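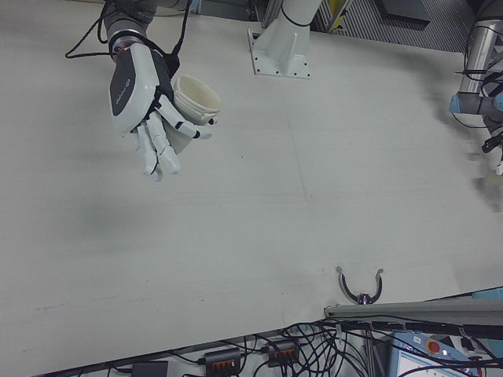
Figure 5. The shared table during a cup trial. The five-finger hand holds a ribbed plastic cup on its side; the arm at the right edge is moving.

4.2 Shared-table setup

The table was put together in a member workshop in Lutitz, where floor space is rented by the square meter, and all arms had to work from one surface. The layout follows the plan drawn by Rosalinda Rivera in February and was changed twice before the trials. One arm base stands on a square plate bolted to the tabletop (Figure 5). Power strips and the control box were kept below table height so that the top stayed clear for objects.

The hand was fitted to its arm by Danilo Agbayani and Aatos Lehtinen. Cables leave the wrist in open loops. An earlier version with the cables tied close to the arm limited wrist rotation and was dropped. The loops sometimes swing into the path of the neighboring arm, and we set a keep-out zone in the Sotelo planner to deal with this. The zone costs some reach on the left side of the table.

Cups were chosen as the first object because they are light and deform under a firm grip. We ran 164 cup trials with the final layout. A trial was stopped if the cup left the hand or if an operator pressed the emergency stop. Joint positions were logged for all arms, including those not handling the cup, and each log was cut at 2000 samples. Trials in which two arms moved at once are marked in the log and are treated separately in Section 5.

Shadows on the pale tabletop caused false contours in the first segmentation runs. Miyuki Kaneko retrained the Bernik model with the room lights at two levels, and the same weights were used for all results below.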